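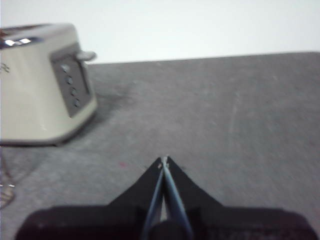 Quiénes somos

Gatwood es una empresa de servicios técnicos dedicada a la puesta en marcha, el mantenimiento y la reparación de células robotizadas de manipulación. Nuestra actividad se concentra en brazos de mesa con pinza de dos dedos y cámara de muñeca, instalados en laboratorios de ensayo, centros de formación y departamentos de desarrollo.

Nuestra célula de referencia

La célula Bramico, en servicio desde marzo, reproduce las condiciones de trabajo de nuestros clientes con objetos domésticos de uso corriente. En ella se definen y validan los procedimientos que después se aplican en cada instalación.

La puesta a punto comprende la nivelación de la mesa, la calibración de la cámara respecto a la pinza y el ajuste del cierre de los dedos. La posición de cada objeto se registra antes de iniciar las pruebas. El protocolo de verificación consta de 67 puntos y se documenta íntegramente.

Mantenimiento y reparación

Las puntas de los dedos se inspeccionan al comienzo de cada jornada y se sustituyen por parejas cuando el desgaste afecta al agarre. Tras toda sustitución se repite la calibración, operación que requiere 45 minutos. Los cables, las fijaciones de la muñeca y la óptica de la cámara se revisan conforme al plan Rashti, nuestro programa de mantenimiento preventivo.

Cada intervención es realizada por dos técnicos y concluye con la entrega de un informe al responsable de la instalación.

Las solicitudes de servicio se tramitan a través del portal Wokoser.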